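Kisar Cell Inspection Checklist — Soft Goods Handling
Line: Tulau, garment and linen handling
Revision 9, November
Status after inspection: open, see items 2.3, 3.4 and 4.2

Scope
Applies to wrist-mounted grippers handling cloth, hems and folded textile stock. Does not cover the Mota conveyor, which has its own sheet. Mark each item Pass, Fail or N/A. A comment is required for any Fail and for any Pass with a limit attached.

1. Before power-on

1.1 Emergency stops reset and reachable from both operator positions.
Pass.

1.2 Guard gate interlock drops servo power when opened.
Pass. Tested on both gates. North gate latch is stiff but works.

1.3 No loose thread, lint or label stock on the floor inside the fence.
Pass after cleaning. Lint had collected under the base plate again. Add to the shift-end sweep.

1.4 Lockout point labeled and matching the panel drawing.
Pass. Label replaced in October.

2. Gripper and wrist

2.1 Finger surfaces free of burrs, cracks and sharp edges. Check by hand with power locked out.
Pass.

2.2 Finger fasteners at marked torque, witness lines unbroken.
Pass.

2.3 Grip force within the limit set in the cell risk assessment.
Fail. The limit is 68 N. The gauge in the cabinet is past its calibration month, so the reading cannot be accepted. Borrow the gauge from the Allum cell and repeat.

2.4 Wrist camera cover clean, mount tight.
Pass. No play in the mount.

2.5 Cable run at the wrist clear of pinch points through full rotation.
Pass. Rotated by hand to both end stops.

3. Handling cloth

3.1 Speed limit active while the gate is in teach mode.
Pass.

3.2 Cloth must not reach the wrist joint or any moving part behind the fingers. Long pieces are to be picked near an edge.
Pass with limit. Table covers are not released for this cell until the longer approach path has been checked.

3.3 Grasp point checked on the wrist camera at first contact.
Pass. Hanging folds can fill most of the view when the piece is held close. Judge the grasp from the hem and the finger, and repeat the check if neither can be made out.
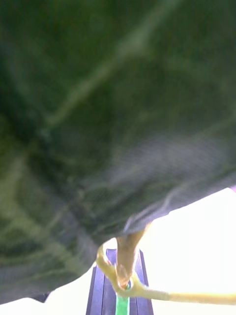 Item 3.3. Wrist camera, finger at the hem of a dark green cloth.

3.4 Exposure set so that the area behind the cloth can be read.
Fail. White background is overexposed and shows no detail. Lower the exposure and repeat with dark and light stock. Do not correct this by dimming the cell lights — the walkway level is set separately.

3.5 Release position clear. Cloth drops without snagging.
Pass. 100 cycles from the counter log, no snag stops recorded.

4. Stop and recovery

4.1 Protective stop holds the piece without raising grip force.
Pass.

4.2 Written procedure for removing trapped cloth posted at the gate.
Fail. Posted copy is an older revision and leaves out the lockout step. Replace before the next shift.

4.3 Restart requires a reset outside the fence.
Pass.

Release
Cell stays in teach mode only until 2.3, 3.4 and 4.2 are closed. Items 3.2 and 3.3 to be repeated after any change of finger shape or camera mount. File with the Tulau line records.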